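Three months with the Nitik arm trainer, and I've finally got opinions worth sharing. We bought it at Costdale in April, when the bosses decided the showroom team would be looking after the new robot arms as well as the furniture. You learn to drive the arm in a simulated room before you're let near the real one.

## Setting up

Easy enough! It took me 2 goes to get the licence to register (my typing, I think), and after that it just ran on the old office PC. There are 204 practice rooms, and I've still got loads to go.

## What it's changed for us

I used to spend mornings shifting stock with Shahnaz Biswas, and now one of us drives while the other does the customer orders. My back is grateful. I do miss the chatting, though, and the rota's got fiddlier — you can't swap shifts with someone who hasn't done their practice hours.

## The rooms themselves

Lovely to look at, some of them. I'm fond of the one with the orange planter on its skinny red legs, bare branches going up towards the lampshade and a big soft shadow on the wall. Judging distance past the arm's black segments still catches me out.
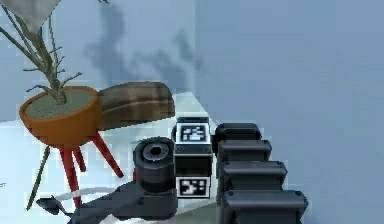 ## Worth the money?

At 300 pounds a seat, yes, if you've got arms coming in. I'd like a proper undo button and a clearer manual. Four stars from me.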